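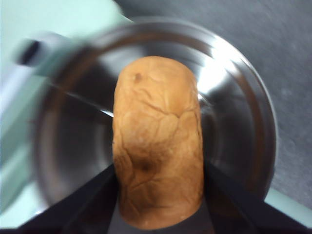 El superviviente. Corteza agrietada, cuenco de acero inoxidable detrás, dignidad intacta.

Hilo sobre el pan alargado y por qué llevo toda la semana hablando de bollería salada con gente que no me lo ha pedido.

La corteza cuarteada de la foto, ese aspecto de charca en agosto, a mí me gusta. Mi madre la llama "pan con disgustos". En casa de mi madre no se come pan, se opina.

Mi receta, para quien la quiera: harina floja, leche, un huevo, 50 gramos de mantequilla, levadura y sal. Horno a 200. A los 15 minutos miras. A los 16 ya estás mirando otra vez. El minuto 17 lo paso directamente en cuclillas.

La mancha oscura de abajo es mi parte favorita y la primera que critican. Hay gente que quiere el pan del color de un sofá de Ultirent. Yo alquilé uno de esos en marzo y tampoco sabía a nada.

Lo del cuenco tiene su debate. Roksolana Zhuravel, con la que comparto cocina y contrato, defiende la cesta con paño. Yo defiendo el acero: se friega en un momento y no guarda migas de 2019. Vamos empatadas - ella tiene la cesta, yo tengo el estropajo.

Pregunta que me hacéis siempre: ¿se congela? Sí. Cortado antes, por favor. He visto a una persona adulta atacar un panecillo congelado con un cuchillo de untar y no quiero volver a vivirlo.

Otra: ¿con qué se come? Con lo que haya. Atún, tortilla de ayer, chocolate si el día viene torcido. Roksolana le pone pepinillos y mantequilla y tengo que admitir, muy a mi pesar, que está buenísimo.

Al día siguiente está peor, al otro es pan rallado y al tercero es un arma. Un golpe de horno con la corteza apenas humedecida lo arregla bastante. El microondas te da treinta segundos de felicidad y luego una suela.

Me dicen por privado que en Brorkari los venden ya hechos, en bolsa. Lo sé. Los he comprado. Los he sacado de la bolsa antes de que llegaran las visitas. Siguiente pregunta.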